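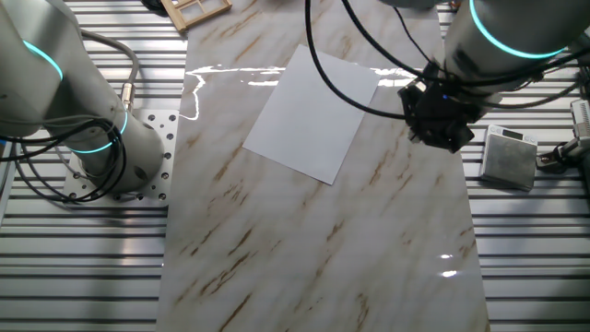
Sisora to supply seat-back screens for Fullmont fleet

21 August 2025

Regional carrier Fullmont has chosen Sisora to supply new seat-back screens and cabin wifi for its long-haul aircraft. The agreement was signed in July and covers 40 aircraft, with an option for more.

The first aircraft will go into the hangar at Skulham this winter. Fullmont expects each one to be out of service for 3 weeks while the old screens, wiring and seat boxes are taken out. The work will be done by Pryor, which already looks after the airline's cabin maintenance at the site.

Passengers in all cabins will be able to pair their own headphones with the screens and pick up a film where they left it on a connecting flight. Messaging will be free. Full internet access will be sold by the hour or for the whole flight, and prices have not been set.

Fullmont said the present system had become hard to keep going, as spare parts were no longer made. Crews have been handing out tablets on some routes when screens failed before departure.

Sisora will take on 100 extra staff at its Skulham plant to build and test the units. The plant opened in 1967 as a maker of cabin lighting and moved into entertainment equipment later.

The airline's smaller aircraft, used on flights within the region, are not part of the deal. They will keep the present service, which lets passengers stream a limited choice of programmes to their own phones.

Neither company has given the value of the contract.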